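I went to the open day at Derow on May 9, 2026, mostly to see the new study rooms, and stayed for the cleanup – the part I liked best! White tile floors, so every stray bottle shows.

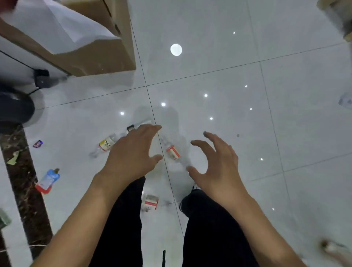

Shu-fen Lam had told us bottles first, wrappers after, and I stuck to that (more or less).

The small drink bottles roll off if you grab too fast. 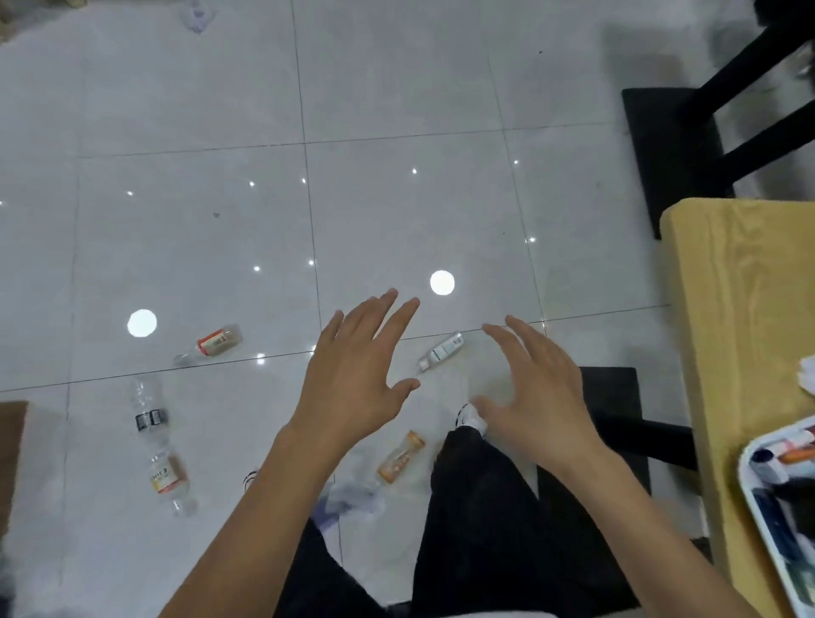

Do visitors have to help?
Only if they feel like it. Most went for tea.

I liked the round blue wastebasket by the white door, liner and all – I want one for home.

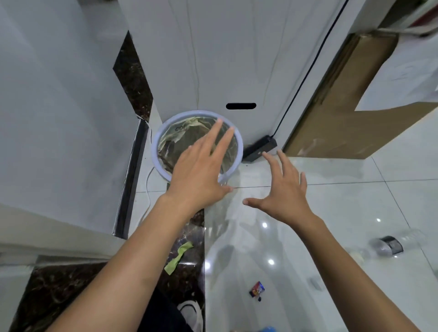
When is the next open day?
Next April, same rooms.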